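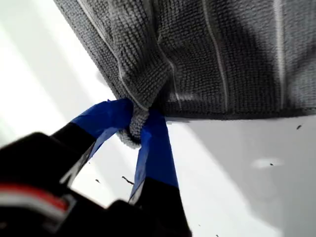

Dark gray microfiber towel, Molasdale linen room

G. Stevens
Members are asked to advise whether gray microfiber cloths with a frayed hem should be repaired or withdrawn.

P. Radebe
Withdraw them. Loose threads spread in the wash.

D. Mulder
I disagree. A short frayed section can be trimmed and oversewn — we kept 28 in service that way.
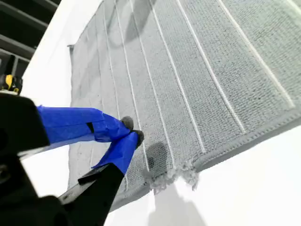

The rest of the binding must be sound, however. I would not repair a hem twice.

P. Radebe
Our site will continue to withdraw them.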